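Wornum Laundry and Linen, Bulside site
Minutes of the staff meeting, 2018-09-09

Present: the wash room crew, both folding shifts, the front desk and the site manager. The agenda was short but the talk was not, and thanks are due to everyone who stayed on past the hour.

1. Loading and unloading

The Todar arms have been in the small-load corner for 16 weeks now, and the crew wanted to start there. People feel easier about working alongside them than they did back in February. The arms are slow with heavy things like jeans, and it was agreed that this is fine so long as whoever is on duty isn't expected to stand and wait. Several of us said that what we miss is the chat over the sorting, and the manager promised to look at seating the sorters closer together.

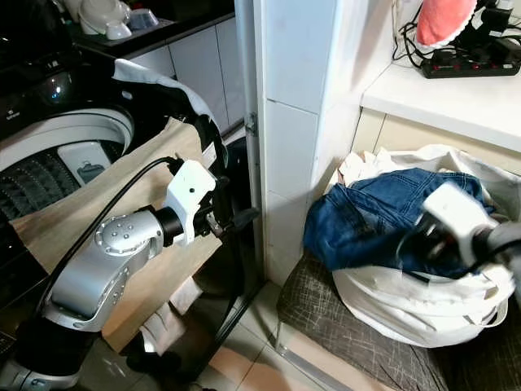
A folder on the late shift asked: Will anyone lose hours when the second pair of arms comes in?

The manager replied that contracted hours stay as they are through the coming year, and that 2 people from each shift will be offered training on the arms at full pay, with the list going up in the break room.

There was some warm applause for that, and then a fair bit of discussion about who counts as "trained." Petrauskas, the firm that fits and services the arms, has offered 3 morning sessions. The early crew would like one of them moved to the afternoon (school runs, mostly), and we will ask.

2. Who stops the machine

We went round and round on this one, kindly. The rule at present is that only the shift lead may pause an arm. The wash room crew feel strongly that anybody who is uneasy should be able to pause it without having to explain themselves first, and after a good long talk everyone came over to that view. The rule changes from the next shift.

3. Job titles

The suggestion of "arm minder" was not popular. Left for next time, and ideas are welcome in the box by the kettle. 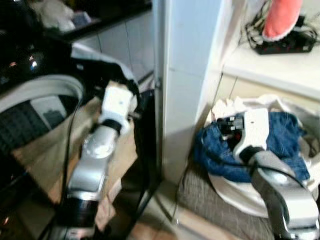 Small-load corner, both arms in use.

4. Any other business

The petty cash stands at 989 dollars. A new kettle was approved. The folding crew asked for a better mat at their table, and the manager will get prices before the next meeting.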